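3.2 Set-up and upkeep of the gripping unit

The cell consists of one arm, one Erkix gripper with two fingers, and a small camera which is fixed at the wrist and looks along the fingers. All the work is done on a dark grey table. The tasks in the Takance set are small household actions with light objects: jars are gripped near the lid, scoops are held by the handle, and coloured pieces are moved between shallow containers. In this section we describe how the gripping unit was mounted and how it was kept in order, as we found that most of our lost working time came from this part of the cell and very little of it from the arm.

Figure 2. Views from the wrist: (a) open fingers and containers with star-shaped pieces; (b) a clear jar with a metal lid, gripped near the lid; (c) a metal scoop held by its handle.
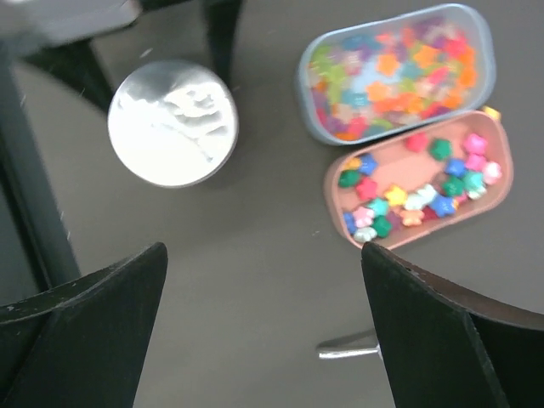
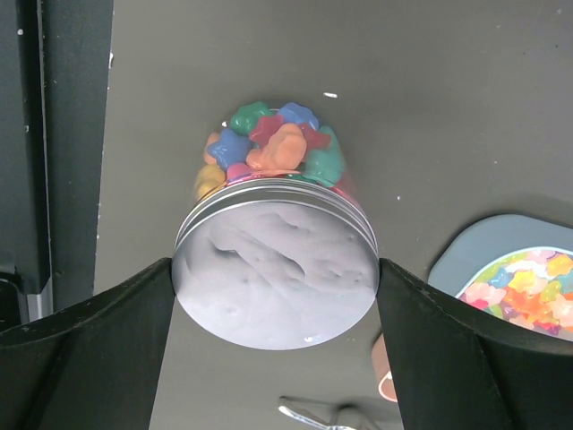
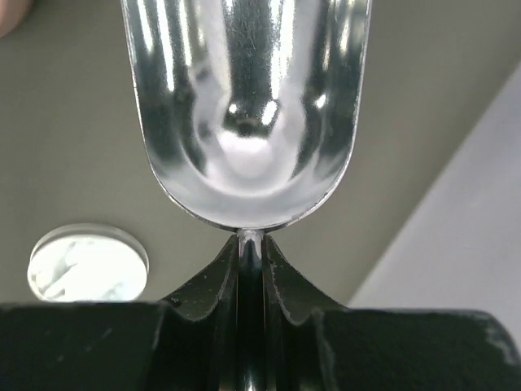 Oľga Kolář objected, when she read an earlier version of this section, that a wear limit counted only in closures is too simple. A finger which closes on a thin metal handle, she wrote, is loaded over a very small area, while the same finger on a jar is loaded over a wide one, and the two closures should not have equal weight in the log. We agree with the objection in principle. We kept the simple count for the reasons given under 3.2.3, but the kind of object is now written beside each closure, so that another weighting can be tried later on the same log.

3.2.1 Mounting and alignment

The gripper is fastened to the wrist plate with four screws, tightened crosswise and in two passes. After the first pass the fingers are closed slowly without an object, and the operator looks at the line where they meet. If light can be seen between the tips on one side only, the screws are loosened again and the gripper is turned by hand until the line is even. No measuring tool is used for this step. We tried a feeler gauge in the beginning, but the results depended on how hard it was pushed in, and two operators did not get the same value.

When the fingers meet correctly, the camera is mounted. Its bracket has a slot and can slide towards the tips or away from them. We set it so that both fingers enter the image and the space between them remains free. It is tempting to slide the camera forward and obtain a larger view of the objects. In that position, however, a part of each finger is lost from the image, and the Lirkier software needs the finger edges for its own check at start-up. The slot position is marked with a scratched line on the bracket. A pen mark was used before, and it was wiped off during cleaning.

The camera cable goes along the outside of the wrist in one loose loop. The loop must be long enough for the wrist to turn the gripper fully upwards, and this position is easily forgotten because most tasks are done with the gripper pointing down. In our first week the cable was too short by the width of a hand. The plug was pulled halfway out of its socket, the image stopped from time to time, and we searched for the fault in the software for a whole day.

3.2.2 Daily care

Before work the operator wipes the inner faces of both fingers with a dry cloth. Alcohol is used only if the faces feel sticky, and in that case the fingers stay open until they are dry. Dust on the outer faces is left alone unless it is thick. The outer surface of the fingers is matte and black, and it shows every small scuff. These marks do not change the grip. New operators reported them as damage several times, and we therefore wrote in the cell manual that only marks on the inner faces are to be reported.

The lens is cleaned separately, with a cloth kept for that purpose in a closed bag. Afterwards the operator takes one image with the fingers open and one with the fingers closed, and compares them with the reference images stored on the cell computer. A shift of a finger edge is a sign that the bracket has moved. If only one finger has shifted, the bracket is normally in order and the finger itself has come loose at its root.

Shiny objects deserve a remark. Metal lids and scoops throw the room lights back into the camera, and the automatic exposure then makes the rest of the image dark. For the comparison with the reference images the table must be clear of such objects. During the tasks themselves we fixed the exposure by hand and accepted that the brightest spots on metal are washed out.

3.2.3 Replacement of the fingers

The upkeep plan for the cell at Fallahi asks for new fingers after 2,000 closures. We did not reach this number with the first pair. At 1,861 closures the right finger began to slip on smooth handles, although it still held jars without difficulty. When the pair was taken off, the inner face of the right finger was polished over a short strip close to the tip. The left finger had no such strip. We believe that the difference comes from the alignment, which at that time was still done with the gauge, but we cannot prove it with one pair.

A finger is never replaced alone. The faces of a new and a used finger do not meet evenly, and the alignment described in 3.2.1 cannot be reached with such a pair. The old pair is kept in a marked bag together with its sheet of closures. After a change the operator repeats the alignment, makes new reference images and runs the start-up check of the software.

As to the count itself, a closure is recorded by the controller without any action of the operator. A weighted count would need a decision about every object, and in a busy session such decisions are made badly. The column for the kind of object is a compromise: it is filled in from the task list after the session, and the limit is still read from the plain count.

3.2.4 Faults during recording

In the 726 recorded episodes we had 2 stops caused by the gripping unit. The first was the cable fault mentioned above. The second was a loose screw at the root of the left finger, found on 23 May 2020 during the morning comparison of images. It had been tightened without thread lock after a cleaning. The episodes of the previous day were examined again by eye, and those in which the finger edge was visibly shifted were removed from the set.

Smaller troubles did not stop the cell but they took time. A scoop can turn in the grip when its handle is round and the heavy bowl is above the fingers. We reduced this by closing on the handle as near to the bowl as possible. The small pieces sometimes fell on the table and had to be collected before the next episode, otherwise the starting state was not the one written in the task list. We now keep a soft brush at the side of the cell, outside the reach of the arm, and the arm is set to hold before it is used. The remaining settings of the controller are listed with the arm parameters in 3.3.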